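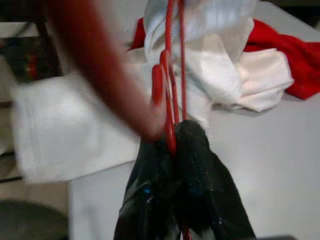 Vulham, June 19, 2026

Share 90 | Comments 9

Chapter 9
Weight, Trim and Stowage in Cruising Boats

A boat floats at the level at which the weight of water displaced equals her own weight. Every item carried aboard lowers her a little, and every item carried away from the centre of flotation also tilts her. The first effect is called sinkage and the second is change of trim. Sinkage depends only on how much is loaded. Change of trim depends on how much is loaded and how far forward or aft it is placed.

Consider the Vadent, a nine-metre sloop used in the worked problems throughout this book. Her anchor chain weighs 90 kg and lies in the bow. Her fresh water tank, under the saloon berths, holds 300 litres, or very nearly 300 kg when full. The tank is the heavier load, but it sits close to the centre of flotation and has little effect on trim. The chain puts her visibly down by the head, and Bleddyn Dafis, who drew her lines, allowed for it by setting the engine well aft.

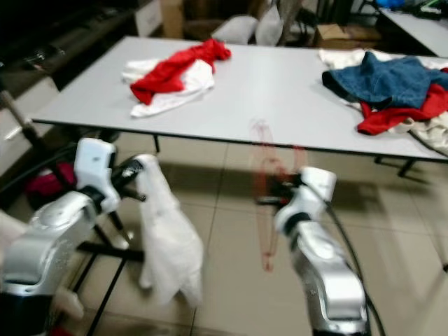

Owners tend to undo this allowance over the first few seasons. Tools go in the cockpit lockers, spare sails go in the forepeak, and the middle of the boat is kept clear for living in. The waterline may still look level at the mooring, as the two loads balance, and a level waterline is often taken as proof that the stowage is sound. It shows only that the moments are equal. It says nothing about how the boat will move in a head sea.

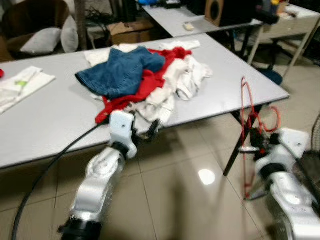 Does it matter where heavy gear goes if the boat still floats level?
Level trim is only half of the matter. Weight in the ends makes the boat slower to start pitching and slower to stop, so she is more likely to drive her bow into the next wave.

The quantity involved is the pitch moment of inertia. Each weight counts in proportion to the square of its distance from the pitching axis, so 100 kg moved to twice the distance contributes four times as much.

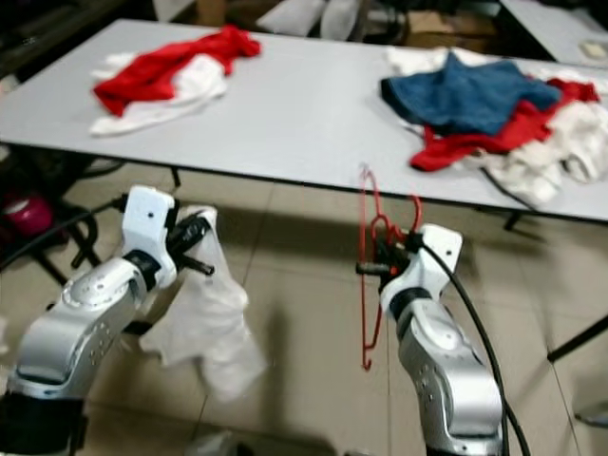

Stowage plans should be judged by the spread of the load as well as by its balance. Draw the boat in profile, mark each heavy item and note its distance from the axis. The pattern to avoid is that of the long table in the picture, with a pile of clothing near each end and a wide bare stretch between. Such a boat may balance well enough and still pitch badly. Clothing itself is light and may go in the end lockers, which leaves the midships spaces for tins, batteries and tools. Section 9.1 gives the method of measuring distances, and the loading tables that Cadi Owen compiled at Fuvley are used for the exercises.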